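Home | Shop | Rentals | Workshops | FAQ | Contact

Harberg Tableware Hire and Resale
Frequently Asked Questions

Last updated Sunday, November 30, 2025

These are the questions we get most often about renting and buying reusable party tableware. If yours is missing, send us a message through the contact form.

ORDERING

How far ahead should I book?

For most orders, 2 weeks is enough. Graduation parties and weddings in late spring fill up early, and we start taking those bookings in February. If your date is closer than that, call us. We often have returns coming in that don't show up on the website yet.

What is the smallest order you take?

The minimum for rentals is 4 place settings. A place setting is a dinner plate, a side plate, a cup and flatware. There is no minimum for resale items, which are sold as they are from the shelf by the front counter.

What is the largest order you can fill?

We have filled one order of 1,632 pieces, and that took most of our stock. For anything over 100 place settings, please ask before you send out invitations. Large orders may come in mixed colors. If you need everything to match, say so on the order form and we will tell you what is possible. 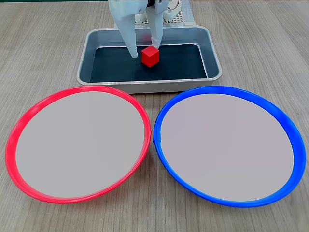 Can I change my order after I have paid?

Yes, up to the day we pack it. You can add pieces if we have them. If you take pieces off, we give a credit toward your next order instead of a refund. Changes have to be made in writing, by email or the contact form, so that the packing desk sees them.

Do you charge a deposit?

Yes. The deposit is refunded to the card you paid with once the pieces have been checked in. Banks take different amounts of time to show it on your statement, and we can't speed that up.

DELIVERY AND PICKUP

Do you deliver?

We deliver in Harberg and to addresses on the Ditik side of the bridge. Outside that area you will need to pick up your order. The crates fit in the back seat of an ordinary car. Very large orders need a van.

Will the driver carry crates up stairs?

Up one flight, if the stairs are clear. For anything higher, please have someone there to help, or tell us that the building has an elevator. Let us know about gate codes and parking rules when you order.

Can somebody else pick up my order?

Yes. They need the order number and a photo ID. They don't need the card that was used to pay.

USE AND CARE

Can the plates go in the microwave?

Our stoneware can. The plastic plates can't, and neither can anything with a metallic edge. Warm food is fine on all of them, but don't put any plate on a burner or under a broiler.

Do I have to wash everything before I return it?

No. Scrape off the food, rinse if you can, and put the pieces back in the crates. If there is no sink at your location, scraping is enough. We wash everything again in any case. Please don't use scouring pads, which leave marks on plastic and dull the glaze on stoneware.

How should I stack the plates?

Stack by size, with the largest at the bottom. Put a paper liner between stoneware plates. Colored plastic plates can go directly on top of each other. Don't mix plates and cups in one crate.
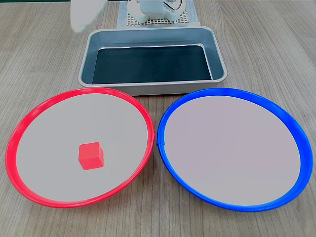
RETURNS AND DAMAGE

What happens if something breaks?

You pay the replacement price listed on your packing slip. Please return the broken piece if it is safe to do so, wrapped in newspaper and kept apart from the rest. Light scratches are normal wear and there is no charge for them.

What if I am missing a piece?

Check the trash bags first. Forks and small spoons usually end up there. If a piece turns up after you have paid for it, bring it back within a month and we will return the money.

Can I keep the plates for an extra day?

Often, yes. Call before the return time. If the set isn't booked we add one day at half the daily rate. Late returns without a call are charged at the full rate.

Can I buy a set after renting it?

Some of them. The Rustum and Kılıçarslan stoneware lines are rental only. Most plastic sets can be bought, and what you paid for the rental comes off the price.

RELATED PAGES

Rental Price List
Packing a Crate: Printable Sheet
Delivery Area and Times
Resale Shelf: New This Month
How to Estimate Cups for a Buffet

Contact us | © Harberg Tableware Hire and Resale | Back to top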